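Trestton Kitchen Notes
09/01/2022

1/ New year, so I will write a small thread about cutting boards. I know, it is not a very exciting subject. But I have cooked in shared kitchens for nine years and the boards are always the thing that people argue about.

2/ Our kitchen in Trestton is shared by several households in the building. We cook there together in the evenings and sometimes for a bigger dinner. In December we cooked for 122 people in one weekend, and after this I decided the boards must have some order.

3/ Before, we had a pile of white boards. All the same size, all the same colour. You took one and you did not know if the person before you had cut an onion or a raw chicken. Everybody washed them, I believe this, but I still smelled the garlic in my apple cake.

4/ So now we go by colour. Red is for raw meat. Green is for salad, herbs and fruit. Orange is our own rule: it is for onion, garlic and chilli, the things with a strong smell. I have seen other kitchens use other colours and this is fine. Write your rule on a paper and hang it on the wall.

5/ We bought ours in Hepburn, from a shop which was closing down. I paid 664 in our local money for the whole lot, and I still think it was a good price. My neighbour thinks it was too much. We do not discuss it any more. 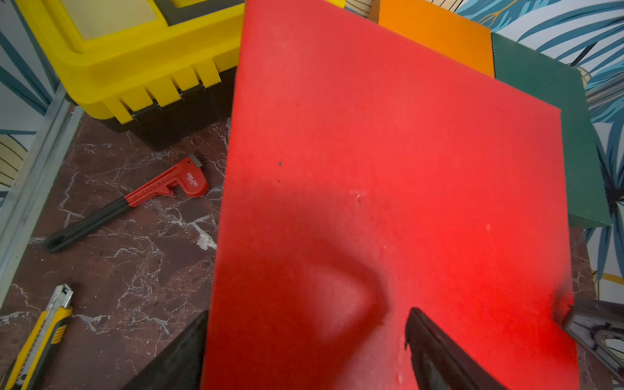 6/ The red one gets the hardest life. It has scuffs and small scratches on it already, and I look at it often to decide if it can stay. Light scratches I accept. If my fingernail stops in a cut, then the board is finished for meat and I throw it away.

7/ How I wash them: first cold water to take off the meat juice, then hot water with soap and a stiff brush. I brush in both directions. After that I rinse and let them stand up to dry. Please do not dry them with the towel that hangs on the oven door. I know what this towel has seen.

8/ Standing up is important. When we put them flat, one on another, the water stayed between and in the morning there was a bad smell. Now they stand on the side – it takes less room also.

9/ For dark spots I make a paste from baking soda and a little water, leave it for ten minutes and brush again. Sometimes the spot goes, sometimes it stays. Beetroot on a light board is a lost fight, so I cut beetroot on the green one.

10/ Somebody asked me about wood. I like wood very much, I have a nice wooden board at home which I bought on a holiday in Skokumik. But I oil it myself and I know who is using it. In a shared kitchen a wooden board ends in the sink overnight, and then it is bent like a boat.

11/ Another thing which helped: a damp cloth under the board when you cut. Plastic boards slide on our worktop like on ice. I learned this with a pumpkin and I have a small scar from it.

12/ And please do not cut on two colours at once because "it is only one carrot". I say this with love. The carrot is always only one.

13/ Next job is the knives. The people from the Trollside kitchen promised to show me how they sharpen theirs, with a stone of 1,000 grit. I have always used the cheap pull-through thing and I am a bit ashamed of it. If you have a good method for a beginner, write to me under this post, I will read everything.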